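How to Test Whether a Robot Arm Can Do a Small Chore

People ask us at Ziris whether a robot arm can put away dishes, clear a bench or sort a drawer yet. The short reply is that it depends on the drawer. A better reply comes from testing one small job many times and writing down what happens. This page goes through the way we do that. You need an arm with a two-finger gripper, a small camera at the wrist, a table and a few things from a kitchen or shop.

Pick one chore and make it small

"Tidy the table" is too big. Cut it down until it fits in one sentence with one verb, such as "pick up the ring" or "put the ring in the cup." If you need the word "and," you have two tests. Run them apart first and join them later.

Write the sentence at the top of your log sheet. Under it, write what counts as done. For a pickup, we say the object must be off the table and stay in the fingers while you count to five. Meron Adugna wrote our first sheet without that line, and two people scored the same runs differently.

Set up the table

1. Clear a work area that the arm can reach without stretching to its limit.
2. Use a plain, light surface, or lay a strip of white paper over a dark one. Tape the paper down at both ends.
3. Keep cups and boxes you aren't using off to the side.
4. Turn on the same lamps every time, and close the blinds.
5. Mark the start spots in pencil.

Choose the objects

Start with something bright that contrasts with the table. Red works well on white. Choose at least one shape with a hole or an open middle, so the gripper has to take it by one side. Closing the fingers across the whole thing is an easier job and tells you less about real chores. A mug handle, a key ring and the loop on an oven mitt all need the harder kind of grip.

Shiny metal is worth adding once the plain objects go well. A steel cup picks up the color of whatever is near it, and a vision program can mistake a reflection for an object.

Check the wrist view before you start

Bring the fingers down near the table and look at what the wrist camera sends back. The fingers will cover a good part of the view, and you want to know which part. Look at it with the fingers apart and again with them closed on something.
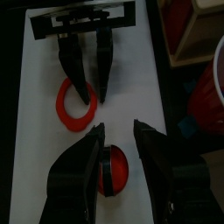
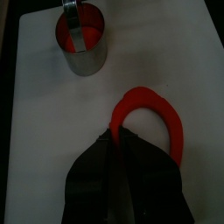

Wrist camera views. First: fingers apart over the paper strip, with a second gripper reaching in from the far end. Second: fingertips closed on one leg of a red loop, with a steel cup farther up the table.

If you can't tell from the view alone where the fingertips are, move the lamp or tilt the camera before going on. With two arms, check both. One gripper can easily throw a shadow on the piece the other is going for.

Run the trials

Do 30 runs of each test before you change anything. Put the object back on its pencil mark each time, but turn it a little. Homes and shops don't hand you things at the same angle twice.

For each run, write down:

- done or not done
- time from first movement to last
- whether a person had to step in
- one or two words on what went wrong

Count a run as not done if anybody touches the object or nudges the arm. Berhanu Shiferaw keeps a separate column for close calls, such as a grip that slid and then held. Those runs still count as done, but the column shows you where to look next.

Our log has 3009 runs in it since June. The plain pickups are the part we would trust. Soft things that bend in the grip are still uneven, and jobs where two arms share one small space are slow. A person doing the same work would be finished long before.

Change one thing at a time

After the first set, move one thing. Raise the surface, swap the object, dim a lamp or put a second item close by. Run the full set again. If the score drops sharply, you have found something the program was leaning on.

Common problems

The fingers close on air. The height is usually off. Check the paper for curling.

The object slips out. Lower the speed of the lift first. If that does nothing, add grip pads.

The arm stops halfway. Look for a cable pulled tight at the wrist.

The score falls in the afternoon. Check the blinds.

A blank log sheet is available from Wubit Teshome at the Ziris front desk. Please send it back filled in, including the bad runs.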